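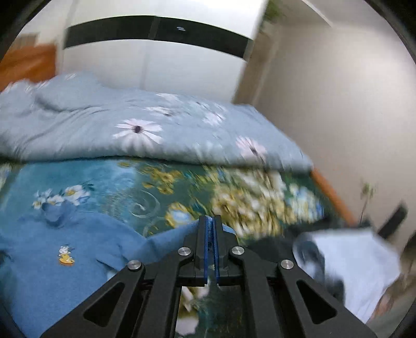
Floral sheet and gray-blue duvet on a bed.

Hatlow House Guest Rooms – Minutes of the Residents' and Hosts' Meeting
Date: 10/25/21
Chair: Amerley Kyei. Minutes: Dede Mahama.
Present: 16 persons. Apologies were received from the Mastport house.

1. Minutes of the last meeting
Accepted with one correction. In item 3 the word "boiler" should be "boiler room".

2. Heating
The heating will be switched on in the evenings from tonight. Amerley explained that the timer in the east corridor is still on summer time from April and must be changed by hand. Two hosts asked if the morning period can start earlier. The chair will ask Atinga, who have the service contract, what this would cost. No decision was made.

3. Winter bedding
The hosts discussed when to change from summer to winter bedding. Dede proposed that every bed gets a thick duvet and one extra blanket before the first cold week. Several members found the extra blanket too warm for the small rooms, and prefer to keep it in the closet for guests who ask. It was also mentioned that a plush blanket, like the teal-blue one on the bed in the next picture, takes much space in the machine and should be washed alone. Agreed: duvets on all beds, blankets on request.
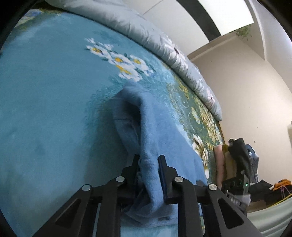
Laundry days were the longest point of the meeting. The present list was written when we had 4 rooms open, and it does not work anymore – two floors want the machines on the same morning. Dristside has offered to collect the sheets, but the price is per bag and the members want to see it in writing first. Small things, such as the soft blue garment over the bed, should stay with the person's own washing and not go in the house bags. A new list will hang by the stairs.

4. Money
The deposit for a room key stays at 20 dollars. A proposal to raise it was voted down.

5. Any other business
The back gate does not close well. Amerley will look at the hinge.

Meeting closed at 8:20.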